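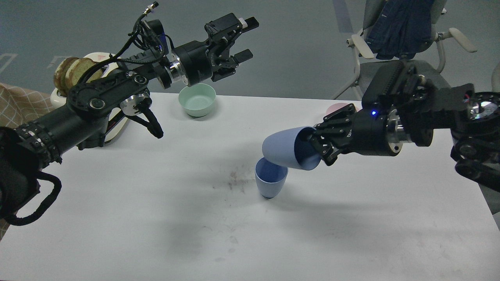
Why Cups and Bowls Fit Inside Each Other

Take two cups that are just the same. Put one inside the other. It slides in most of the way and then stops, and a band of the second cup sticks up above the rim of the first. Add a third cup and you get another band. This is called nesting, and the shape of the cup makes it work.

Look at a plastic tumbler from the side. The top is wider than the bottom. A shape that gets narrower toward one end is called tapered. The narrow bottom of one cup can go down through the wide mouth of another. If the sides went straight up and down, like the sides of a soup can, the bottom would be as wide as the top. Two of those can only stand one on top of the other, and a tower like that falls over easily.

How much room does it save?

Here is a sum you can do on paper. Say a cup is 100 millimeters tall. Stand eight of them on top of each other without nesting and the tower is 800 millimeters tall. Now say that each nested cup adds only 16 millimeters to the stack. The first cup still takes up 100. The other seven add 7 times 16, and that makes 112. The whole stack is 212 millimeters tall, and it fits on a shelf.

Try it with your own cups. Measure one cup, then two nested cups. Take the first number away from the second. What is left is the amount each new cup will add.

What about bowls?

Many bowls nest too. A bowl has a wide top and sides that curve in toward the base. Bowls of the same size and shape will often sit one in another, even when they are different colors. A deep bowl with steep sides may leave a big gap underneath, so a stack of deep bowls can be taller than you expect. Shallow bowls make a lower stack.

Some sets come in different sizes. The smallest bowl goes in the next one up, and so on, until they all sit inside the biggest. Put away like that, the set takes up hardly more room than the big bowl by itself.

Cups can go inside bowls, but they tend to tip. It is better to keep cups with cups and bowls with bowls. 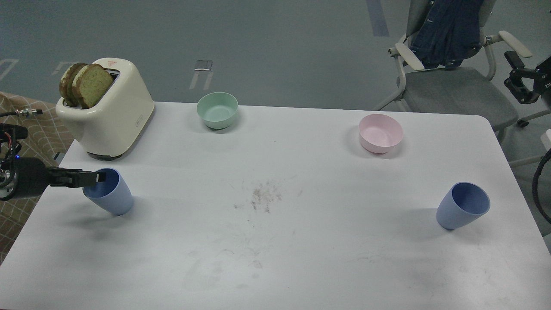
Clearing up after breakfast

A breakfast table is a good place to practice. First, look at what is on it. Some things stack and some do not. A toaster does not stack with anything. It gets hot, so leave it where it is and ask a grown-up to move it later. Never put cups or bowls on top of a toaster.

Cups come next. Empty them into the sink. Hold the first cup steady with one hand near the bottom. With the other hand, lower the second cup in, base first. Let it drop the last little bit without pushing.

Then do the bowls. Scrape out any food before you stack them. A spoon left in the bottom bowl will make the next one rock.

Carry the cups and the bowls in two trips. A stack that comes up past your chin is too tall, because you can't see your feet.

Why do they get stuck?

Sometimes two cups will not come apart. There are two common reasons.

The first is that they were pushed together too hard. The sides are jammed against each other all the way around, and the rubbing between them holds them tight. Rubbing that slows or stops things from sliding is called friction.

The second is water. If the cups were wet, a thin layer of water can seal the space between them. When you pull, air can't get in easily to fill the gap, and the cups hold together.

To get plastic cups apart, twist them gently in opposite directions as you pull. If that does not work, ask a grown-up to stand the bottom cup in warm water and put cold water in the top one. The bottom cup gets a tiny bit bigger and the top one a tiny bit smaller. If the cups are glass, don't try any of this yourself.

Many plastic cups have small ridges inside or a step near the base. These stop the next cup from sliding down too far. Run your finger around the inside of one and see if you can feel them.

Words to know

Nest: to fit one thing inside another of the same shape.
Tapered: narrower at one end than at the other.
Rim: the top edge of a cup or bowl.
Friction: the rubbing force that makes it hard for things to slide.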